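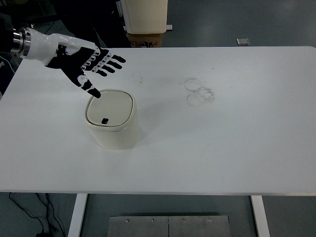

La petite poubelle de table, couvercle fermé

Forum Maison et rangement > Petits objets du quotidien
Sujet : Mini poubelle de table à bouton, bonne idée ou pas ?

ute_albers
Posté le 2022-03-10
Bonjour à tous,
Excusez mon français, ce n'est pas ma langue maternelle et j'écris lentement, avec le dictionnaire à côté. Je cherche des avis sur les petites poubelles que l'on pose sur la table. La mienne est de couleur crème, de forme carrée mais bien arrondie, avec un petit bouton noir sur le devant du couvercle. Je l'ai achetée chez Hancombe pour mettre les sachets de thé, les épluchures de crayon et les petits papiers. Mon mari trouve qu'une poubelle n'a pas sa place sur une table. Moi, je trouve cela pratique – surtout quand on travaille et mange au même endroit.
Ma question est la suivante : mettez-vous un sac dedans, ou rien du tout ?

gitau_mk
Bonsoir Ute, ton français est très bien. Chez moi, rien du tout. Je vide dans la grande poubelle et je rince. Les sacs de cette taille sont chers et ils dépassent toujours.

Petitpois70
Pas d'accord. Sans sac, un sachet de thé colle au fond et ça sent au bout de deux jours. Je prends les sacs Zoditz, les plus petits, et je les rentre bien sous le rebord.

lamarjolaine
Je suis du côté du mari, désolée ! Une poubelle sur la table où l'on mange, non. J'avais une Valetti, elle a fini dans la salle de bains pour les cotons et elle y est très bien.

ute_albers
Merci pour les réponses. Je comprends lamarjolaine, mais notre table est grande et la poubelle reste toujours du côté gauche, loin des assiettes.
Je précise comment elle est faite, pour ceux qui hésitent. Le couvercle est attaché derrière par une petite charnière et, quand il est ouvert, il se tient presque droit.

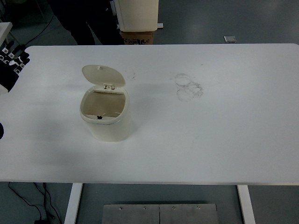
Pour le sac, je crains qu'il gêne la fermeture. Il y a une petite encoche noire à l'intérieur du bord, devant, et si le plastique passe par-dessus, j'ai peur que le couvercle ne tienne plus. Petitpois70, avez-vous eu ce problème ?

Autre chose : la table est blanche et elle porte des ronds gris, l'un sur l'autre, comme des traces de tasse. L'éponge ne suffit pas. Que conseillez-vous ?

Petitpois70
Oui, au début. Il faut laisser le devant libre et tirer le sac vers l'arrière. Il reste un peu lâche, mais ça ferme.

gitau_mk
Pour les ronds : bicarbonate et un peu d'eau, en pâte, tu laisses neuf minutes et tu essuies sans frotter fort.

lamarjolaine
Neuf minutes, quelle précision, Gitau ! Attention quand même au bicarbonate, ça peut rayer une surface mate. Essaie d'abord dans un coin. Moi j'utilise du savon noir, et des sous-verres depuis octobre.

gitau_mk
Je n'ai jamais rien rayé avec. Mais d'accord pour le coin.

ute_albers
Je vais commencer par le savon noir, dans un coin, et ensuite le bicarbonate si nécessaire. Pour la poubelle, j'essaie une semaine sans sac. Les sous-verres, je les ai déjà – ils sont dans un tiroir.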